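Setting a user agent in the Skorkora downloader

If your album downloads come back as empty folders, the site is probably sending the script its full desktop page. The script can only read the light version, so you have to tell it which one to ask for.

1. Close Skorkora if it is running.
2. Open the folder where you unpacked it and find settings.ini.
3. Make a copy of that file and call it settings.old.
4. Open settings.ini in Notepad and look for the line that starts with agent=
5. Paste a mobile user agent string after the equals sign. Leave no space and no quotes.
6. Save and start the script again.

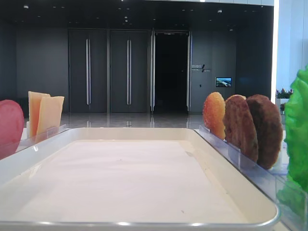
Next, set the delay. The default is 2 seconds between files. On large albums I use 4, as the server starts refusing requests otherwise. The line is called wait= and it takes whole numbers only.

Albums with more than 400 files need to be split. Put the first page in start= and the last page in stop=, run it, then change both and run it again. Files you already have are skipped.

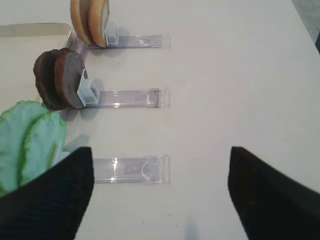
Round cookies and clear holders on a white table.

If you get error 72, the album is private and you need to log in first. Matúš Říha posted a fix for the login step on the Kirdale forum in April. It works with version 2 and later.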